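We use cookies to remember your settings. Accept | Manage

Gralberg Countertop Water Filter: Setup Guide
Section 4. Installing and flushing a new cartridge

July, by Helmi Heiskanen
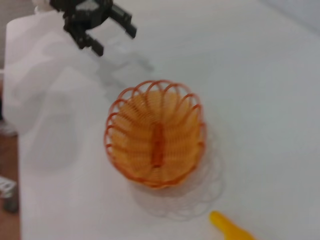
Read this section all the way through before you open the cartridge. You will need a clean towel and a pitcher that holds at least 2000 ml.

1. Close the inlet valve and unplug the unit.
2. Turn the housing cap to the left and lift it off. Keep the rubber ring with the cap.
3. Peel both seals from the cartridge. Press it down until it clicks.
4. Seat the ring in its groove, then tighten the cap by hand.
5. Open the inlet valve slowly and check the base for drips.
6. Run one full pitcher through and pour it down the sink. Gray water is normal at first. Repeat until it runs clear.
7. Plug the unit in. Hold RESET for 19 seconds, until the light turns green.

CAUTION: Do not use a wrench on the cap. Do not connect the unit to a hot water line. Water at over 100 °F will damage the cartridge.

NOTE: If the cap leaks, close the valve, take the ring out and rinse it. Grit in the groove is the usual cause. A light smear of food-safe silicone grease helps an older ring seal.

Cartridges marked 76 fit the Lalley housing only. Store spares in their wrapping, away from sunlight.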